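Prev by date | Next by date | Thread index | Reply

Re: [stemthorpe-crafts] Handles for the March swap
From: Erasto Rashidi
8/24/22

The cord wrap holds up fine. Mine is off-white with two small bits of red.
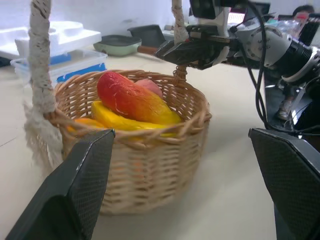
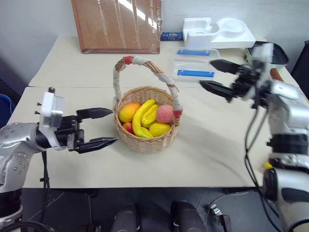
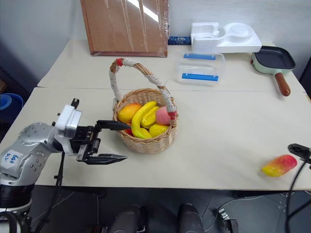
On the hall: Plarport wants a 50 dollar deposit and we have 127 in the kitty, so I say book it.

Chiến Giáp wrote:
> Does anyone still wrap handles? Also, the Ninh cane
> order is 343 feet – do we split it by table or by person?

By person – it went wrong by table last time.

Erasto

List contact: Stemthorpe Crafts | Back to top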